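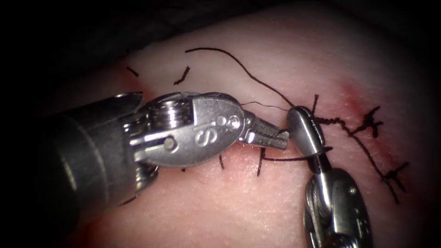 Well, I've had the loveliest Saturday and I need to tell someone, so bear with me for a few posts (more than a few, knowing me). Sat 13 November was the open day at Tornley, where Koller were showing their suturing robots, and I'd had it on the calendar for weeks!

There were 34 of us on the morning tour, split into groups so everybody could get a decent look. I'd gone in expecting a lot of slides, and there were some, but most of our time went on watching the stitching itself, on a soft pink practice pad with black thread.
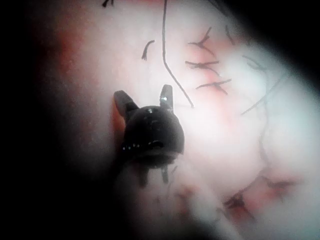 What got me was how small everything is. You stand there squinting at these little jaws and the thread looks like a hair, and then somebody mentions tension and you realise how much there is to judge. Pull too hard and the pad puckers, too gently and the knot sits loose. I can't sew a button on without swearing, so I was full of admiration.

The talk ran to 90 minutes and I'd happily have sat through it again. The bit on thread handling was my favourite, and the woman next to me (a retired theatre nurse, great company) asked much better questions than I did.

Afterwards there was tea in the Dudás room and a very good seed cake. I had 2 slices, and I'd have had a third if the coach hadn't been waiting.

They're doing another one in March, over at Biltska this time, and booking opens in 3 weeks. Do come if you can, I'll save you a seat on the coach!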